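11. April 2018

Mein kleiner Bruder hat mich neulich gefragt, woher ein Roboter eigentlich weiß, wie man eine Brille aufhebt. Gute Frage! Ich wusste es auch nicht so genau, also bin ich nach Sutumside gefahren und habe in der Werkstatt von Corkent gefragt, ob ich zuschauen darf. Durfte ich. Und mit dem bunten Tuch auf dem Tisch habe ich mich sofort angefreundet.

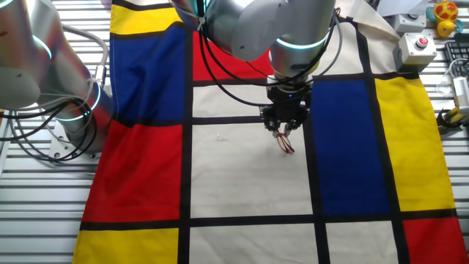
Ein Greifer mit zwei schmalen Fingern, und dazwischen klemmt etwas Dünnes, Rotes.
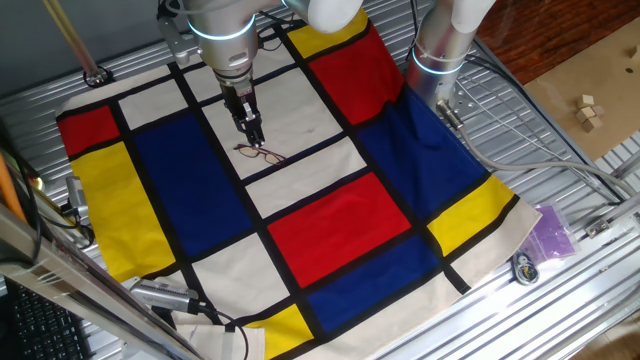
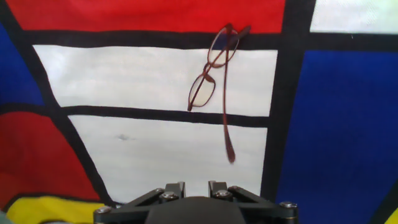

Die Brille aus der Sicht der kleinen Kamera am Roboter.
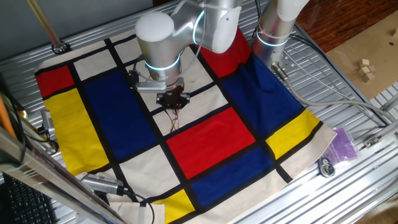
## Ein Roboter weiß erst mal gar nichts

Stell dir vor, du müsstest jemandem am Telefon erklären, wie man eine Brille hochhebt. Jemandem, der noch nie eine Brille gesehen hat und auch keine Hände kennt. »Nimm sie halt!«, würdest du sagen. Und der andere fragt: Wo? Womit? Wie fest? Wie hoch soll ich vorher die Hand halten, und in welche Richtung drehe ich sie?

Genau so geht es einem Roboter. Er kann seine Gelenke sehr genau bewegen, viel genauer als ich (ich kleckere sogar beim Wassereinschenken). Aber welche Bewegung jetzt dran ist, das muss ihm jemand beibringen.

Früher hat man dafür fast immer ein Programm geschrieben, also eine lange Liste mit Befehlen. Geh an diese Stelle. Mach den Greifer auf. Geh drei Zentimeter runter. Mach den Greifer zu. Das klappt prima, wenn alles immer am selben Fleck liegt, zum Beispiel in einer Fabrik, wo jede Schraube an derselben Stelle ankommt. Eine Brille auf einem Tuch liegt aber mal hier und mal da. Mal ist sie zugeklappt und mal steht ein Bügel ab. Dann greift der Roboter mit seiner Liste daneben und merkt es womöglich nicht einmal!

## Dann zeigen wir es ihm eben

Du hast Schleifebinden bestimmt auch nicht aus einem Buch gelernt. Wahrscheinlich hat es dir jemand gezeigt, vielleicht sogar deine Hände festgehalten und mitgeführt. Bei Robotern geht das auch, und zwar auf zwei Arten.

**An der Hand führen.** Man fasst den Roboterarm an und schiebt ihn dahin, wo er hinsoll. Dafür schaltet man ihn in einen Modus, in dem er sich ganz leicht bewegen lässt. Die Motoren tragen dann nur das Gewicht des Arms, damit er nicht herunterplumpst. In jedem Gelenk sitzt ein Messgerät, das sich die ganze Zeit merkt, wie weit das Gelenk gerade gedreht ist. Wenn du fertig bist, hat der Roboter den kompletten Weg gespeichert.

**Fernsteuern.** Man lässt den Arm in Ruhe und steuert ihn mit etwas anderem, zum Beispiel mit einem Hebel oder mit einem zweiten, kleineren Arm, den man bewegt wie bei einer Marionette. Der Roboter macht dann alles nach. Das hat einen großen Vorteil: Deine eigenen Hände sind den Kameras nicht im Weg. Der Roboter soll ja lernen, wie der Tisch aussieht, wenn er allein arbeitet. Wenn auf jeder Aufnahme eine Menschenhand zu sehen wäre, würde er sich später vielleicht wundern, wo sie geblieben ist. (Na gut, wundern kann er sich nicht. Aber durcheinanderkommen kann er!)

Pushpa Tiwari hat mir verraten, dass sie am Anfang furchtbar ungeschickt war. »Du denkst links und der Arm fährt rechts«, hat sie gesagt und dabei gelacht. Bei mir war es noch schlimmer. Ich durfte an einem Übungsarm einen Bauklotz hochheben und habe ihn erst mal quer über den Tisch geschubst.

## Zwei Finger müssen reichen

Schau mal deine Hand an. Du hast fünf Finger, die Haut spürt jedes Krümelchen, und wenn etwas rutscht, drückst du automatisch ein bisschen fester zu. Der Greifer hat zwei Finger, die auf- und zugehen. Mehr gibt es nicht.

Probier das ruhig mal aus! Nimm nur Daumen und Zeigefinger, mach sie ganz steif und heb damit eine alte Sonnenbrille hoch. (Eine alte, bitte. Ich will keinen Ärger mit deinen Eltern.) Fass sie einmal am Bügel an und einmal in der Mitte über der Nase. Du wirst sehen, dass sie jedes Mal ganz anders baumelt, und an manchen Stellen dreht sie sich einfach weg.

Eine Brille ist für Roboter überhaupt ein gemeines Ding. Durch die Gläser kann man hindurchschauen, und das ist schön für uns, aber eine Kamera sieht dort eben auch das, was dahinter ist. Auf dem bunten Tuch kann das ein weißes Feld sein oder ein schwarzer Strich. Das Gestell ist außerdem so dünn, dass ein paar Millimeter daneben schon zu viel sind.

Und dann der Stoff! Stoff macht Falten, und kein Faltenberg sieht aus wie der andere. Drückt man mit dem Greifer zu weit nach unten, erwischt man leicht einen Zipfel mit. Mir ist das bei meinem Bauklotz natürlich auch passiert.

## Was wird da alles aufgeschrieben?

Wenn jemand dem Roboter etwas vorführt, läuft im Hintergrund ein Computer mit. Er sammelt mehrere Sachen gleichzeitig:

- wie alle Gelenke gerade stehen
- wie weit der Greifer offen ist
- was die Kameras sehen
- was der Mensch am Steuer gerade befiehlt

Das passiert viele Male in jeder Sekunde, bei der Übung in Sutumside waren es 50 Mal. Du kannst dir das wie ein Daumenkino vorstellen. Jede Seite ist ein winziger Moment, und auf jeder Seite steht dazu, was als Nächstes getan wurde.

Warum mehrere Kameras? Halt dir mal ein Auge zu und versuche, die Kappe auf einen Filzstift zu stecken. Geht, ist aber fummelig, oder? Eine Kamera neben dem Tisch sieht den Arm und das ganze Tuch. Dafür erkennt sie schlecht, was genau zwischen den Fingern los ist. Eine Kamera vorne am Roboterarm fährt mit und sieht alles aus der Nähe, hat aber vom Rest des Tisches wenig Ahnung. Zusammen passt es.

## Einmal zeigen reicht leider nicht

Ich hatte gehofft, man macht es einmal vor und fertig. Tja. Wenn der Roboter nur eine einzige Vorführung kennt, kann er nur diese eine. Liegt die Brille dann schräg, ist Schluss.

Also zeigt man es ihm wieder und wieder, und jedes Mal liegt etwas ein bisschen anders. Pushpa hatte sich für ihre erste Aufgabe ungefähr 200 Vorführungen vorgenommen. Am Ende waren es 231, weil sie bei ein paar davon geniest oder sich verhakt hatte und noch mal ranmusste. Sie führt darüber ein Heft und malt hinter jede gelungene einen Stern.

Danach sucht ein Lernprogramm in allen Aufnahmen nach Mustern. Wenn der Greifer so über der Brille stand, was hat der Mensch dann getan? Und wenn er ein Stück weiter links war? Irgendwann kann das Programm auch bei einer Lage raten, die es noch nie gesehen hat. Ja, raten! Es rät nur ziemlich gut, wenn es genug Beispiele kennt. Bei einer ganz neuen Sache, einem Schneebesen vielleicht, kann es trotzdem danebenliegen.

## Spiel für zu Hause: Der Mensch-Roboter

Du brauchst ein Tuch, einen Löffel, einen Becher und ein zweites Kind. Einen Waschlappen nehmt ihr auch noch dazu, wenn ihr mutig seid.

1. Ein Kind ist der Roboter und bekommt die Augen verbunden. Es darf nur Daumen und Zeigefinger benutzen.
2. Das andere Kind legt den Löffel irgendwo aufs Tuch.
3. Jetzt führt es die Roboterhand ganz langsam zum Löffel, zwickt die Finger zusammen und hebt ihn mit ihr zusammen in den Becher. Reden ist verboten.
4. Löffel wieder hinlegen, an dieselbe Stelle. Der Roboter versucht es allein.
5. Nun kommt der Löffel an eine neue Stelle. Klappt es noch?
6. Augenbinde ab und noch mal von vorn!

Bei Schritt 5 gibt es meistens viel Gekicher. Meine Nachbarin Fumiko Minami hat es mit mir gespielt und statt des Löffels meinen Ärmel in den Becher gestopft.

## Noch ein paar Wörter zum Angeben

**Greifer:** die »Hand« vorne am Roboterarm. Es gibt welche mit zwei Fingern, mit drei, mit Saugnapf und noch andere.

**Gelenk:** eine Stelle, an der sich der Arm drehen kann, so wie dein Ellbogen.

**Vorführung:** einmal die ganze Aufgabe von Anfang bis Ende gezeigt.

**Teleoperation:** das lange Wort für Fernsteuern. Kommt beim Abendessen gut an.

Im September fahre ich wieder hin, dann soll das Zusammenlegen von Waschlappen drankommen. Wenn ihr Fragen habt, die ich dort stellen soll, schreibt sie mir auf eine Karte, Stichwort »Brille«.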